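Huluvano Wiki – Editors' Meeting
Minutes, 12/09/2026

Present: Cengiz Tokgöz (chair), Byung-chul Sun (minutes), seven other editors on the voice channel, two by text only.
Apologies: none received.

1. Minutes of the August meeting
Accepted with one correction. Under item 4, "Pravix campaign" should read "Pravix blockade." The campaign is a separate article and was not discussed in August.

2. State of the wiki
The wiki stands at 2,371 articles. Of these, 476 carry the "needs source" tag. Most of the tagged pages are minor ships and moons from the first two novels, written before the citation rule came in. Cengiz asked that new tags give a reason in the edit summary. A bare tag will be left up for two weeks and then removed.

3. Eren-class freighter: split or merge
The Eren-class article now covers the original freighter, the armed refit used in the siege of Polano, and the hospital version that appears in a single chapter of the fourth novel. A split has been on the talk page for months.

For a split: the refit has its own crew size, its own hull markings and a different builder. Readers looking for the siege ship have to scroll past the whole trade history.

Against: the hospital version would be a stub of three sentences, and the novels never use a separate class name for either one.

Agreed to split off the armed refit only. The hospital version stays as a section. The new page will be called "Eren-class freighter (armed refit)" until a better name turns up in print. Byung-chul will do the move and fix the redirects.

4. Crew figures
The technical guide gives the refit a crew of 161. The comic gives 410, in a line spoken by the captain during the evacuation. Both are licensed. The infobox has been changed back and forth several times and was locked last week.

One view was that the guide should win as a reference work. Another was that the comic came out later and that later sources normally take priority here. It was also pointed out that the captain may be including passengers – the panel before it shows the lower deck full of people from Polano.

Agreed: the infobox will read 161, with a footnote to the comic. The 410 figure goes in the body text under the siege, worded as "aboard," with no claim that all of them were crew. The lock comes off once this is in place.

5. In-universe tense
Past tense remains the rule for everything that happens in the story. Present tense is for the "Behind the scenes" section. Some newer pages mix the two, mainly the biographies. The style page says this already but puts it near the bottom, and it will be moved up.

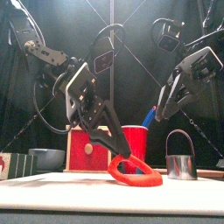
Byung-chul disagreed on one point and asked for it to be recorded. Planet pages read badly in the past tense, in his view, as they suggest the planet has been destroyed. Polano really is destroyed in the fifth novel and Huluvano is not, and with the current rule a reader can't tell the difference from the opening line.

Several editors had sympathy with this but did not want an exception for one type of page. A vote was held. The rule stays as it is, five in favor, three against, one not voting. Planet pages may state in the second sentence whether the planet was still inhabited at the end of the latest novel.

6. Pravix timeline
The date of the Pravix blockade still conflicts with the date of the treaty. The novel has the treaty signed in the second year of the blockade. The appendix to the same novel has the blockade starting a year after the treaty. Nothing new from the publisher. The page will list both, with the body of the novel first. The "Chronology" page should be changed to match, which was agreed in August and has not been done. Cengiz took this on.

7. Spoilers
The sixth novel will be out before the next meeting. Same arrangement as last time: no plot details outside the novel's own page for 14 days, and no character deaths in infoboxes during that period. The main page will carry a notice. Edits that break the rule are to be reverted without a warning the first time. Repeat cases go to the admins' board.

One editor asked whether the sample chapter on the publisher's site counts as released. Agreed that it does, but it should be cited as the sample chapter, as wording may change.

8. Any other business
The quotes template drops the page number on mobile. Known problem, nobody free to look at it yet.
The "Ships of the siege" category is to be renamed "Ships at Polano."

Actions
Byung-chul: item 3 page move and redirects; item 4 footnote.
Cengiz: unlock the infobox after item 4; item 6 chronology; main page notice.
Style page change: open, volunteers to sign on the talk page.

Next meeting to be set on the talk page after the novel is out.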